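Feministische Protestkulturen
Handout zu Sitzung 4: Die Wellenmetapher und ihre Tücken

Fast jede Einführung beginnt mit den Wellen: die erste kämpft ums Wahlrecht, die zweite um Körper und Arbeit, die dritte um Differenz, die vierte ist online. Das lässt sich gut merken und taugt wenig. Wer so erzählt, muss erklären, was zwischen den Wellen los war, und behauptet meist: nichts. Die Vereinsakten aus Restthorpe sprechen dagegen. Ab 1890 trafen sich dort Textilarbeiterinnen, und die Protokolle laufen auch durch jene Jahre weiter, die in den Überblicksdarstellungen als Flaute gelten.
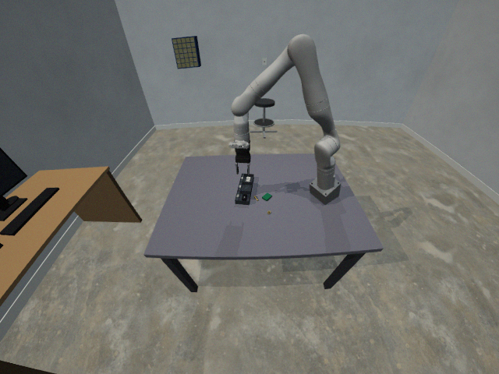 Abb. 1: Roboterarm auf einem Tisch, Greifer über einer schmalen schwarzen Ablage (Computergrafik)

Zum Text von Snorradóttir (Reader, Kap. 2)
Ihre These: Wut stiftet Gemeinschaft, und zwar vor jedem Programm. Als Beleg dienen 140 Flugblätter. Bitte beim Lesen prüfen, wer diese Blätter aufgehoben hat und warum. Gesammelt wird gern, was laut ist. Die Bitte um einen anderen Schichtbeginn landet eher im Ofen als im Archiv. Ob die Wut wirklich zuerst da war, lässt sich aus dem Material kaum ablesen.

Widholm (Kap. 3) hält mit Zahlen dagegen und zählt für Tenthorpe über 900 Teilnehmerinnen am Novemberstreik. Die Zahl stammt aus dem Streikblatt selbst. Eine zweite Quelle nennt der Aufsatz nicht, was seine Tabellen nicht daran hindert, sehr sicher aufzutreten.
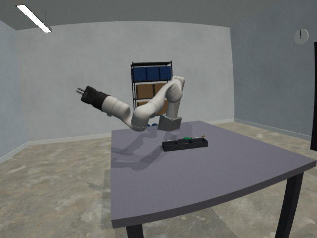 Institut für Kulturwissenschaft · Arbeitsbereich Geschlechterforschung

Begriffe, die sitzen sollten: Welle, Generation, Bewegung, Kampagne. Die ersten beiden werden in der Literatur ständig verwechselt. Eine Generation altert, eine Welle angeblich nicht; deshalb tauchen dieselben Personen mal als Vorläuferinnen, mal als Gegnerinnen auf.

Fragwürdig bleibt auch das »Wir« der Manifeste. Wer spricht, wer wird mitgemeint, wer hat das Papier bezahlt? Für Restthorpe ist immerhin die Druckerrechnung erhalten (Reader, Anhang B).

Zur nächsten Sitzung
Kap. 4 lesen, dazu ein Flugblatt aus dem Anhang auswählen. Kurzkommentar von höchstens 15 Zeilen, bitte ohne das Wort »Empowerment«. Abgabe bis 18 Uhr am Vorabend über die Kursseite.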